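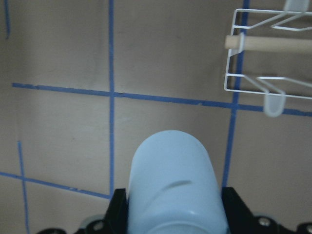
When the Cup Gets Crushed or Dropped: Tips for a Two-Arm Dish Bench

We run two arms at one table in the Ikdale workshop, and most of our work there is with cups, small plates, a tray and a wire dish rack. In October we had a bad week. Cups were dropped, one was squeezed until it folded, and one time both arms stopped with a protective stop and did not want to start again. I wrote down what we learned, so that other people with a similar bench can save some hours.

1. Light cups and grip force

Our first mistake was to use one force for everything. A plastic cup can take a medium squeeze near the base, but a paper cup gives way at once. Start with the lowest force your gripper offers and go up in small steps. Close slowly. If the cup has a rim or a base ring, grip on the flat part of the wall and not on the ring. A finger which sits half on the ring will slide when the arm turns, and then the cup falls.

Wipe the finger pads before each session with a dry cloth. We had a fault, number 1531 in our own list, where the gripper reported "object held" and the cup was already on the table. The pads were dusty with paper fiber. After cleaning, the same program made the same moves without the fault.

2. Tape the table

Blue painter's tape in a grid is cheap and helps very much when you look for an error. You can say "the cup was put one cell too far to the left" and everyone understands. Press the ends down well. A loose end can stick to the bottom of a cup and pull it over. Change the tape when it is lifting, and put the new strip exactly on the old line – otherwise your notes from last month are of no use.

3. Keep the stop button near your hand

Each arm has its own teach pendant, and on many benches each red button stops only its own arm. Find out how yours is wired before you need it. We thought that one button stopped both. It did not, and the second arm went on and pushed the rack against the first one.

Test both buttons at the start of the day, with the arms moving slowly and nothing in the grippers. Do not put cables or cloths over the pendants. Agree with your colleague who is watching which arm, and keep your own arms off the table while the program is running.

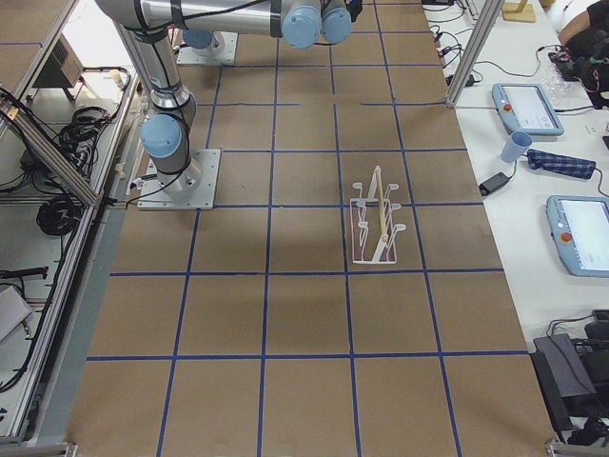

A reader from Flovovness wrote to us that on their bench the stop was wired correctly but the restart was the dangerous part. After the button was released, one arm continued from the middle of its move, and the other began from home, and they met over the dish rack. Now they always drive both arms home by hand, one after the other, before they press start.

I agree with this and we have added it to our list. The rack is the worst place for a collision, as the wires catch the fingers.

4. Loading the tray

Most of our dropped cups came from the tray. When cups stand close together, the open fingers need space on both sides, and they hit the neighbor.

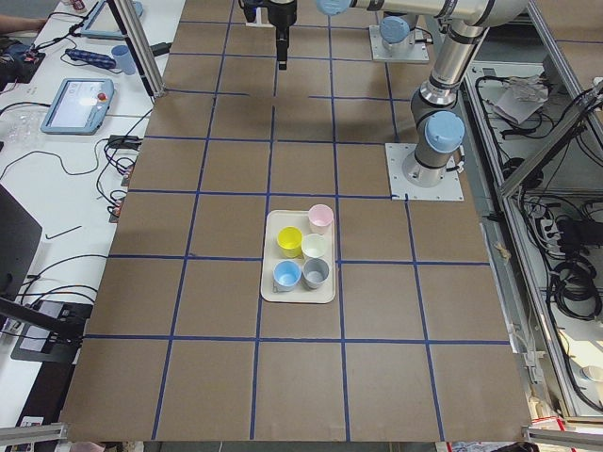 Five cups on the tray, with the tray lying across a tape line.

Leave at least the width of one open finger between cups. Take the outside cups first and the inside ones last. If the tray can slide, put a piece of non-slip mat under it. Our tray moved a little with each pick, and by the fourth cup the arm was reaching for a place where the cup had been before.

5. Passing a cup from one arm to the other

This is where we lost the most time. The rule is simple: the second gripper must be closed and holding before the first one opens. Our program only waited a fixed time, and when the second arm was late the cup fell between them. We changed it so that the first arm waits for the signal from the second.

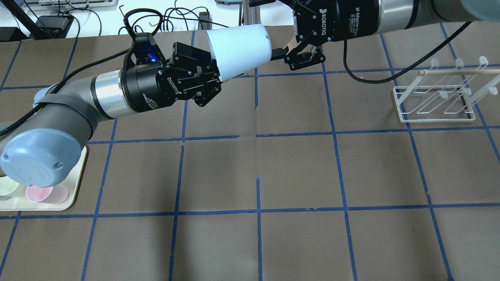

Use a low speed for the last part of the approach, and tell both arms to hold still during the exchange. If they both pull even slightly, a paper cup will bend. Check also that the cables on the wrist have enough length for the turn. Ours were strapped too tight after a repair, and the arm stopped with a force error which looked like a collision. We searched for a collision the whole morning.

6. Write down every fault

Our notebook from Irkden has a line for the time, the arm, the cell on the grid and what was in the gripper. We do not erase old lines, also when the fault seems silly. Fault 1548 was a dish rack turned the wrong way around, and it has come back 4 times already.

Last changed 9 January 2026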